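去 Foltby 开放日看机械臂插花，顺便聊聊我这个外行的感想

2024年3月25日

先说结论：腿很酸，值得去。

事情的起因是我朋友 Kavitha Poduval 在群里甩了一个报名链接，说 Foltby 要办开放日，名额只有52个，手慢就没了。我对机器人的了解基本停留在家里那台扫地的（它上个月还把我一只袜子吞了），但那天正好在床上躺着刷手机，手一滑就填了表。过了一阵子收到确认邮件，我都快忘了这回事，还得翻聊天记录才想起来自己报的是什么。

Foltby 不太好找。导航把我带到楼的背面，绕了整整一圈才看到门口贴的纸。进门要签一张安全须知，里面写着不许跨过地上的线，不许碰任何机器，包括看上去关着的。给我发胸牌的小姑娘又口头讲了一遍，讲得特别快，我估计她那天已经讲到嗓子冒烟了。

带我们这一组的是 Gifty Arthur，做软件的，嗓门大，走路也快，我全程小跑。她上来就问我们，觉得机器人干什么活最难？有人说开车，有人说做饭，我旁边一位大叔说带孩子（全组都笑了）。她说在他们这儿，最近让人头疼的是花。

对，花！花瓶里的花！

我一开始没听懂难在哪儿。拿个瓶子嘛，我三岁的外甥都会拿，虽然拿完之后什么下场另说。Gifty 解释说，硬邦邦的盒子好办，形状不变，抓哪儿都差不多。玻璃瓶就麻烦一些，透明，反光，夹爪使劲大了会碎，使劲小了会滑。花更讨厌，叶子东倒西歪，每一束长得都不一样，镜头凑近了还老被花挡着。她管这个项目叫 Ilance，我问名字什么意思，她说没什么意思，开会的时候随便起的，后来懒得改了。

然后就到了我最喜欢的部分，看人遥操作。说白了就是人手里拿一个控制器，动手，机器那边跟着动。我原来以为要戴那种很夸张的头盔，或者站在一个科幻片一样的大架子里面，结果人家就往办公椅上一坐，两只手端着控制器，跟打游戏差不多。我当时就在想，我妈以前说打游戏没前途，真应该把她也叫来。
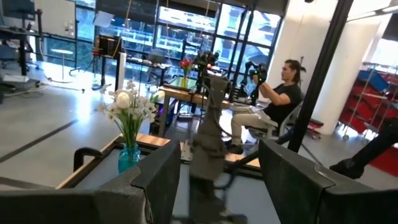
我在线外面站了好久，腿酸就是这么来的。组里其他人都跟着 Gifty 去看别的了，我跟她打了个招呼说等下自己追上来，她摆摆手说行，别过线。看这个东西有点像看人钓鱼，大部分时间没什么动静，可就是挪不开眼睛。夹爪慢慢往前探，停一下，再探一点，我在旁边跟着憋气。旁边还有个姑娘跟我一样，我们俩谁也不认识谁，同时“哎呀”了一声，然后互相看了一眼，都挺不好意思的。

中间休息的时候我逮着 Yasaman Shokri 问了一堆傻问题。她负责整理遥操作录下来的数据，脾气好得不得了，我问什么她都认真答。挑几个记在这里，免得我自己忘了。

我问她，既然人都坐在那儿操作了，那还要机器干嘛，人自己走过去拿不就完了？她说现在是人教，录下来的每一遍都是教材，以后要让它自己来。她打的比方是教小孩写字，先握着他的手写，写多了再松开。我说那要握多久，她说看孩子。

我又问，录坏了的怎么办，删掉吗？她说不一定，有的手滑了又救回来，这种反而很宝贵，机器得知道快要搞砸的时候该怎么办。这句话我记得特别牢，回家路上想了一路。我学车的时候教练可不是这么教的，我一压线他就骂，骂得我到现在看见侧方停车还紧张。

还有，我问操作的人累不累。她说累，主要是肩膀和眼睛，一个人连着做不了太久，要换着来。新人刚开始还会犯一个毛病，总想着自己的手，不看机器那边的手，结果两边对不上。她自己练了10天才觉得顺。我说那我大概得练到退休。

下午有一场小讲座，Georges Bataineh 讲的，题目我忘了抄，大意是家里的机器人什么时候能来。他很老实，没画什么大饼。他说一个动作在这间屋子里做得好好的，换张桌子、换个时间、太阳照进来的角度变一下，可能就又不行了。底下有人追问到底哪一年能买到，他笑着说你问我老板。我挺喜欢这种回答的，比听人拍胸脯舒服。

讲座的麦克风有点问题，滋滋响，后排基本靠猜。椅子也不够，有几个人坐在台阶上。还有就是茶歇的饼干，我到的时候只剩下渣，Kavitha 说好吃极了，她吃了三块，我不想跟她说话了。

讲座旁边有个体验区，Rumix 的人摆的，可以自己上手试一个简化版的，把软软的小方块夹起来放进碗里。我排了22分钟的队！轮到我的时候手心全是汗。第一下夹空了，第二下把碗推出去老远，第三下总算夹起来，还没到碗上面就掉了。后面一个小学生上来三下五除二全放进去了，回头看了我一眼。那个眼神我不想描述。

不过试过之后再回去看那些花，感觉完全不一样了。隔着屏幕看视频的时候，总觉得这东西慢吞吞的，怎么连个杯子都拿不利索，我以前还在评论区里笑过人家。自己上过手才知道，你以为自己在往前推，其实已经往左歪了，深浅也判断不准，平时我们的手指头默默干了多少活啊，真是一点都不知道感恩。我那天晚上洗碗都洗得特别郑重。

临走的时候在门口碰到 Munther Matar，他以前跟我在 Kassab 做过同事，好几年没见了，没想到他现在跑来搞这个了。我问他你不是做财务的吗，他说现在也还是做财务的，给机器人做财务，买电机也要报销的嘛。我们在门口站着聊到保安来关灯，约了下次吃饭（上次约吃饭是什么时候我就不提了）。

听他说10月份还会再办一次，可能换个大一点的场地，到时候报名的信息我看到了会发在这里。想去的朋友几个小建议：穿舒服的鞋，包越小越好，门口存包的柜子塞不下双肩包；带小朋友的话最好先去体验区排队，下午队伍长得吓人；还有饼干，一定要早去。

Kavitha 说她拍了我夹方块的视频，正在考虑要不要发群里。我已经答应请她吃火锅了。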